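Tips for recording flower-handling demos with a gripper

I've been collecting demonstrations for our arranging project since June, and I'm up to 481 keepers. A keeper is a take I'd be happy for the model to copy. Plenty of takes aren't, and most of mine went wrong for boring household reasons, so these are the habits I wish I'd started with.

Use fake flowers while you're learning. Real stems bruise and droop, and by four in the afternoon you're teaching the thing to handle a different plant than you had at breakfast! Save the fresh ones for the last batch.

Play back one wrist video before you do any more. Petals close to the lens can fill a lot of the picture, and you want the pad and whatever it's going for both in there.
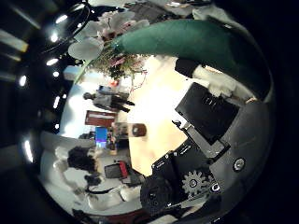

Wrist view, with the flowers right up by the gripper and a cup back on the table.

Go slow near the stems, but don't stop dead. My early takes were full of little pauses where I was thinking, and the policy learned to pause too (very politely, for ages). Now I rehearse the move with my own hand first, then record.

Change one thing between takes – turn the bouquet a bit, slide it over, swap the side you come in from. I did 151 in a row with everything in the same spot once and ended up using hardly any of them.

Watch your cables. Give them a wide loop with some slack, and tape down anything that could snag when the wrist rolls over.
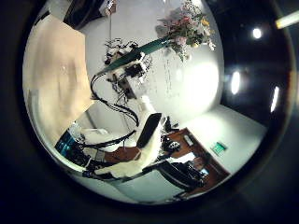
Bouquet at the wall, black cables looping down toward the white finger.

Label as you go. I type "good," "fumbled" or "dropped" right after each take, while I still remember. Anneli Seppälä talked me into keeping the fumbles in their own folder, and they've been handy for teaching recovery moves.

Wipe the pads at lunch, and back up before you go home.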